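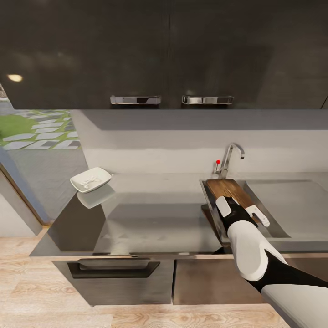

Figure 1. Simulation model of a unit kitchen, board task. The gripper is at the cutting board over the sink; the white dish is at the back left of the counter.

Ninora: Kitchen Reset Automation in Serviced Apartments
Progress report to the Flirura Fund
Submitted by the Asadi project office, Givville
March 16, 2024

1. Status

The simulation phase is complete except for one task. Site work in the Givville building started later than planned and is now under way in 4 units. Spending is within the approved budget. One change to the task list is requested in section 6.

2. Scope of work

Asadi cleans and resets furnished apartments between stays. Kitchen reset takes up a large share of each visit and is the part of the job with the most bending, reaching and repeated wrist movement. Ninora covers the counter and sink portion of that work: moving boards and dishes off the sink, placing them for washing, and clearing the counter so it can be wiped. Floors, cabinets above counter height, refrigerators and waste remain manual and are outside the grant.

The company employs 56 people in housekeeping. Of these, 13 work in the Givville building and are directly affected by the pilot. The remaining staff have been told about the project but have seen no change in their duties.

3. Simulation work

A total of 2614 simulated runs were logged through the end of the reporting period. Each run starts from a reset kitchen with one or more items placed on the counter or at the sink, and ends when the item is in the target position, is dropped, or the time limit is reached. Logs are stored with the start layout so that a failed run can be repeated.

Three tasks were modeled. Results are summarized below.

Dish transfer. The dish stands on the counter away from the sink and must be carried over and set down level. This task met its target. Most remaining failures come from the approach, where the fingers touch the rim too early and turn the dish.

Board removal. The board rests across the sink at an angle and must be lifted clear of the faucet. This task has not met its target. The grasp itself is acceptable. The lift is the weak point: when the far end of the board lies near the faucet base, the planned path leaves too little clearance, and the arm either stops or strikes the spout. A revised path that slides the board toward the front of the counter before lifting has been tested in a small number of runs and will be evaluated in full next quarter.

Drainboard placement. The item is set down flat on the area beside the basin. This task met its target for dishes. It has not been tested for boards and depends on the item above.

Glossy countertops were added to the model in November after the first site survey. Reflections caused the vision system to report objects that were not there. Retraining on the revised surfaces reduced these reports, and the glossy finish is now the default in all runs. Strong daylight from patio doors is still handled poorly and is listed as an open issue.

4. Site work

Equipment is installed in the four pilot units only while those units are vacant. The arm is mounted on a wheeled base, brought in by the housekeeper assigned to the unit and locked in place in front of the counter. Setup was expected to be a minor step. In practice it takes long enough to cancel out the time saved on light resets, and staff have asked to skip the arm when only one or two items are out. The procedure has been changed to allow this.

Two differences between the model and the units have been recorded. Faucet height varies with repairs made over the years, and several units have a deeper sink rim than the survey drawings show. Both have been measured and passed to the simulation team.

No injuries occurred. One drinking glass was broken during a manual move of the base. The glass was outside the task list and the arm was not powered.

5. Effects on staff

Đạt Lý, shift lead for the Givville building, collects comments from the crew at the end of each shift and forwards them in writing. The main points for this period are given here without ranking.

Order of work has changed. Housekeepers formerly did the kitchen last, so that dishes from the rest of the apartment could be gathered on the way. With the arm in use they start in the kitchen, set it running, and move to the bathroom. Dishes found later are washed by hand. Several people dislike this and have asked whether the arm can be started a second time. It can, but the present software requires a full restart.

Attention is divided. The arm signals when it stops, and the signal is hard to hear from the bathroom with the fan on. A pager clipped to the apron is on order.

Physical load is partly reduced. Staff report less time leaning over the sink. They also report that pushing the base over door thresholds is hard on the back, and two people have asked not to be assigned to it. Threshold ramps have been bought from the existing equipment line.

Training took one shift per person. The written guide was found too long and has been cut to a single sheet covering setup, stop, and restart. Fault codes are now printed on the base.

Hours and pay. No hours were reduced during the period. Asadi has agreed in writing that pilot units will be staffed at the same level as other units until the pilot ends. Staff have asked what will happen after that date. Management has not yet given an answer, and this is the question raised most often in the shift comments. The project office recommends that an answer be given before any units are added.

6. Requested change

Approval is requested to move board placement on the drainboard from the current quarter to the next. The work cannot start until the revised lift path is accepted. No additional funds are needed.

7. Work planned for next quarter

Full evaluation of the slide-and-lift path for boards
Update of the kitchen model with measured faucet heights and sink rims
Software change to allow a second start without a full restart
Trial of the pager in all pilot units
Lighter wheeled base, quotation only
Daylight tests at patio doors, morning and afternoon

Run logs and shift comments for the period are available from the project office on request. Names are removed from the comments before release.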